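How a Robot Learns to Use Its Hand

In a shed behind a row of shops in Lukham, there is a shared workshop called Storari. People go there to fix bikes, build shelves and mend chairs. One bench at the back is used for building robots. Raed Najjar works there in the evenings with two kids from his street and one of their mums. They are building a robot hand and arm, and they call it Karam.

This page explains how the project works. Some of the words may be new, so there is a short list of them at the end.

What is a robot?

A robot is a machine that can sense something, work out what to do and then move. A toaster moves, but it doesn't work much out. A robot vacuum bumps into your couch, notices the bump and turns to go another way. It is a simple robot, but it does all three things.

Karam has to do all three as well. It needs to sense where a bowl is, work out how to reach it, and move its arm and fingers to get there.

How your own hand does it

Put a cup in front of you and pick it up slowly. Watch what your fingers do.

Before you touch the cup, your hand has already opened to nearly the right size. Your thumb goes to one side and your fingers go to the other. When your skin feels the cup, you squeeze, and you stop squeezing when the cup feels steady. If the cup is full, you keep it level without being told.

Your brain learned this when you were a baby, and it took a lot of dropped spoons. A robot starts out knowing none of it.

The parts of a robot hand

Joints are the places where the hand can bend. Your finger has three of them. Try picking up a coin without bending any and you will see why they matter.

Motors make the joints move. In many robot hands, small motors sit inside the palm or the forearm and pull on thin cords. The cords do the same job as the tendons in your wrist. Hold your wrist and wiggle your fingers, and you can feel your tendons slide.

Sensors tell the robot what is happening. Some measure how far a joint has bent. Others measure how hard a fingertip is pressing.

A controller is the small computer that reads the sensors and tells the motors what to do. On Karam, the controller checks the sensors 100 times every second.

The real fingers at Storari are printed in plastic on a 3D printer. The first set snapped. The second set was thicker but would not close all the way, so Raed sanded the inside of each joint. The group is on its fourth set now, and the thumb still clicks.

Why practise on a computer first?

A real robot hand breaks easily. If it pushes too hard on a table, a cord can come off or a motor can get hot and stop. Then somebody has to take it apart with a small screwdriver, and that can use up a whole evening.

So the group also practises in a simulator. A simulator is a computer program that copies how things behave in the real world. Things in it can fall, slide and bump into each other. If the pretend robot knocks something over, you press a key and everything goes back to where it was.

It is a bit like a video game, but there are no points and the rules are meant to match real life. The program has to know how heavy a bowl is and how slippery a table is. If those numbers are wrong, the robot will learn the wrong lesson.

The simulator Karam uses is called Runisora. It runs on an old desktop computer under the bench. In January the shed gets so cold that everyone keeps their mitts on until the computer warms up the corner.

How one practice try works

A single try has four steps. The robot repeats them over and over, and small changes are made between tries.

Step 1. Set up the room.
The computer puts furniture and objects into the pretend room. It can move them to new spots each time. This is important. A robot that has only ever seen a bowl in one place may reach for that same place even after the bowl has been moved.

Step 2. Find the object.
The program gives the robot a goal, such as "touch the bowl". The robot has to tell the bowl apart from everything else. In the view below, the bowl sits by itself near the middle of the table. On the right are stacked boards with a green bottle lying on them, and the robot's right hand is raised at the lower left. Look at the chest of drawers, too. It is tilted, and a simulator will let you put furniture at angles you would never see at home.
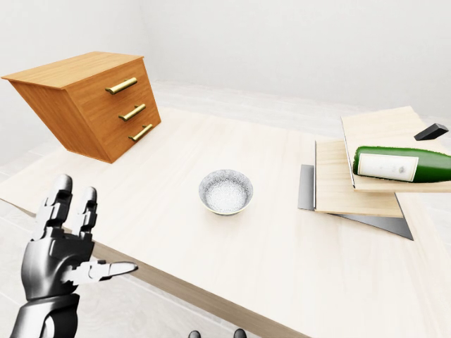 Step 3. Move.
The controller works out how far each joint should bend, then sends the message to the motors. In the simulator the motors are pretend, but the messages are the same kind the real ones get.

Step 4. Check the result.
Did a finger touch the bowl? Did anything get knocked over? The program writes down the answer and starts again.

One evening the group left it running while they ate supper. It did 128 tries, and the pretend hand reached the bowl in 73 of them. The next job was to look at the misses – most of them happened when the bowl was a long way back.

Try it yourself

You need a friend, a plastic bowl and a scarf.

Sit at a table and tie the scarf over your eyes. Ask your friend to put the bowl somewhere on the table. Your friend is now the controller and can only say "left", "right", "forward", "back" and "close". Try to pick up the bowl.

Swap places and have another go. Did you need any extra words? Write them down – robot builders have to add extra instructions too.

Words to know

Controller: the small computer that tells the motors what to do.
Joint: a place where a robot or a body can bend.
Motor: a part that turns electricity into movement.
Sensor: a part that measures something, such as a push or a bend.
Simulator: a computer program that copies how real things behave.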